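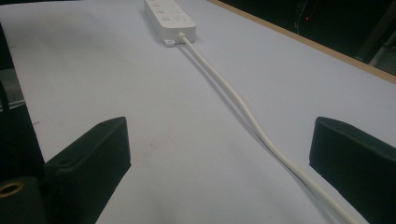
White power strip on a pale tabletop.

The Drerow books are getting a second try on TV. The streaming version will run 10 episodes, and the writers' room opened on Sunday. A thread on what we know so far.

1/ Quick background for anyone who missed it. Drerow is a crime series by Lucero Rivadeneyra about a retired harbor pilot who gets pulled into smuggling cases. There are six novels. The first one, Urkham, is the one most people have read.

2/ There was a movie version of Urkham. It moved the story to a big city, dropped the sister and ended with a car chase. The book has no car chase. Rivadeneyra had no approval over the script and has said so in interviews more than once.

3/ This time she is an executive producer. She won't write episodes, but she reads every outline and her notes go straight to the showrunner, Maximiliano Ulloa.

4/ Ulloa's last job was Wostance, the small-town court drama that ran for four seasons. If you watched it, you know the pace – long conversations, very little music, one case per season. I'd expect the same here.

5/ Season one covers Urkham and nothing else. Ulloa said on a podcast in July that he turned down an offer to fold the first two books together. I think that was the right call. The second book has a completely different villain and half of it takes place on a ferry.

6/ The sister is back. Flores is a main character from the first episode, and Ulloa said she gets an hour mostly to herself near the middle of the season. In the book she narrates only 40 pages, so a lot of that will be new material.

7/ No casting yet. The names going around on fan accounts come from a wish list someone posted in a forum, and I haven't seen any of them confirmed. Please don't send me the poster. It's fan art.

8/ On age: the pilot is in his sixties in the books, and the movie made him much younger. Rivadeneyra says the lead will be "the right age or close to it." That's the only casting comment she has made.

9/ Filming is supposed to start in spring on the coast. I don't have a release date and I don't think they do either.

10/ Someone asked if you need to see the movie first. No. The show doesn't follow on from it. If you want to prepare, read Urkham – the paperback is back in print, and the library near me has two copies.

Will add to this thread when the lead is announced.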